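Des couvertures pour les chambres de Suseck : la collecte se poursuit jusqu'à samedi

La résidence Suseck, qui loge des apprentis et de jeunes salariés à l'entrée d'Ellmont, renouvelle sa literie avant la rentrée. L'association Sosa, qui gère l'établissement, a lancé en juin une collecte de couvertures, plaids et draps auprès des habitants. L'objectif était fixé à 200 pièces. Au dernier relevé, 197 avaient été déposées à l'accueil.

« On pensait y passer l'été », reconnaît Armelle Bodin, responsable de l'hébergement. Les dons sont arrivés en deux vagues, la première après la distribution des tracts sur le marché, la seconde quand l'école voisine a relayé l'appel aux familles.

Chaque pièce est lavée, séchée puis dépliée sur un lit avant d'être attribuée. L'équipe vérifie les coutures, les ourlets et l'état du tissu des deux côtés. Les articles trop usés partent vers la filière de recyclage textile de Stokutura, qui passe une fois par semaine. Jusqu'ici, 21 couvertures ont été écartées, le plus souvent pour des déchirures ou des fermetures de housse cassées. Elles ne sont pas comprises dans le total annoncé.

Les plaids à poil long sont les plus demandés par les résidents. Ils sont aussi les plus longs à traiter : ils occupent presque tout le tambour, sèchent lentement et doivent être secoués à la main pour que le poil se redresse. La laverie de la résidence ne compte que deux machines de grande capacité — l'une d'elles a été en panne une partie du mois.
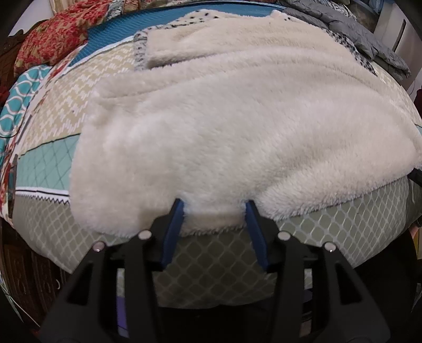 Une fois pliées, les couvertures sont rangées par taille dans l'ancienne bagagerie du rez-de-chaussée. Les modèles pour lit simple vont sur les étagères du bas, les grandes pièces sur celles du haut, avec une étiquette indiquant la date du lavage. Les draps sont regroupés par parures quand c'est possible. Pour le reste, les motifs se mélangent, et les résidents choisissent ce qui leur plaît.

L'attribution commencera par les chambres du deuxième étage, dont les radiateurs doivent être changés à l'automne. Chaque occupant recevra une couverture épaisse et un plaid, qu'il pourra emporter à la fin de son séjour. Jusqu'à présent, la literie restait dans les chambres et passait d'un locataire à l'autre. « Beaucoup arrivent avec une valise et rien d'autre. Repartir avec sa couverture, ça compte quand on emménage ensuite dans un studio vide », explique Armelle Bodin.

Les dépôts restent possibles à l'accueil de la résidence de 9 heures à 18 heures, et samedi de 10 heures à midi. L'association recherche encore des draps-housses pour lit simple et des alèses neuves ou très peu servies. Les oreillers et les couettes en plume ne sont pas acceptés, la laverie n'étant pas équipée pour les traiter. Les donateurs sont invités à apporter les textiles dans un sac fermé, en précisant les dimensions si elles sont connues.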